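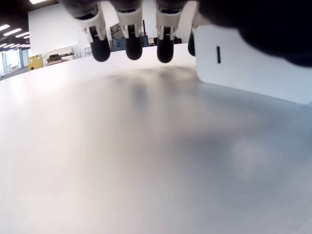
Before you give the machine any chore, you should know which chores it can do today and which it can not. This section covers table work in the Samonte guide: placing a napkin and wiping near a plate. The hand is the part that decides most of it. The fingertips are black and rounded, and on a glossy white top like this one you will see their dark reflection under them. Use the reflection when you set the height - the closer the tip and its reflection, the smaller the gap to the table.

## 4.1 What to expect

The table program handles one light plate and one small object at a time. It does not clear a full dinner table. It does not wash, and it does not carry glasses. In our tests at Nenamton, a person did the napkin job in 8 seconds and the machine needed 40. If you want to save time in your kitchen, this program will not save it yet. If you want to learn what the hands can do, it is a good first task.

## 4.2 Prepare the table

1. Choose a table with a plain top and remove everything you do not need.
2. Put one shallow plate in the middle, within reach of both arms.
3. Check the cable at each wrist. It must hang free when the arm moves.
4. Ask other people to stay behind the line marked on your floor plan. Sitting is allowed, but not inside the reach of an arm.

**Caution:** Do not put your hand between the fingers and the table while the motors are on, also when the arm is standing still.

## 4.3 Napkin task

1. Fold the napkin two times. A single sheet lying flat is too thin for the fingers to pick up well.
2. Start the program *Napkin left*. The right hand goes to its waiting position with open fingers.
3. Give the napkin to the left hand and wait for the tone.
4. Press **Confirm**. The arm brings the napkin to the side of the plate.
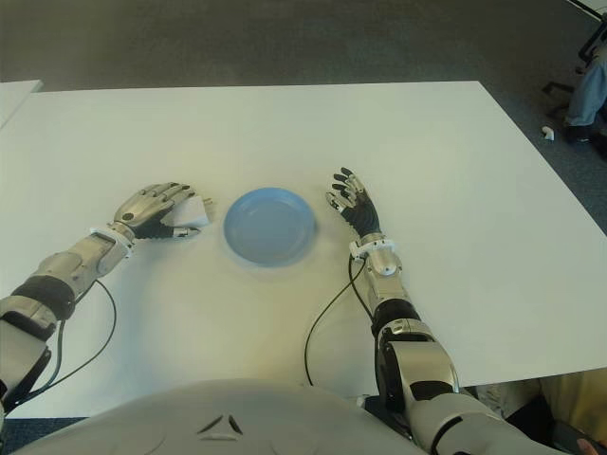
*Figure 4-2. Napkin held in the left hand, right hand open.*

**Note:** The napkin can get creases from the grip. If the look of the table is important to you, straighten it by hand after the program ends. Razia Dogar in our test room tried 11 kinds of paper napkin, and the thick ones with a rough surface kept their shape best.

## 4.4 Small object beside the plate

1. Stop the napkin program and take the napkin away.
2. Place a small, low object to the left of the plate, with its long side toward the hand.
3. Lower the left hand until the fingers are near the object, and leave them half open.
4. Keep the right hand raised and clear of the plate. 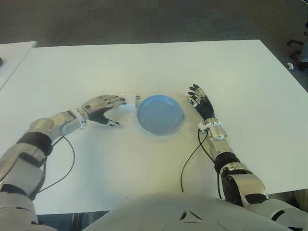 5. Run *Approach* at the lowest speed. Keep one finger on the stop button.
6. If the hand pushes the plate, press stop, move the object a little farther from the rim and repeat from step 2.

**Note:** Wiping is a separate program (Gralden module, section 6). The machine can follow a wiping path, but it does not know if the table is clean. A person must check.

## 4.5 After the work

Send both arms to rest before you switch off the power. Look at the fingertips and replace a tip if the black cover is torn. The tips should be changed after 2,000 grips in any case - the counter is in the Service menu.

Write each failed grip in the log sheet and send the sheet on Friday to Marilou Marquez, Rarnanero support.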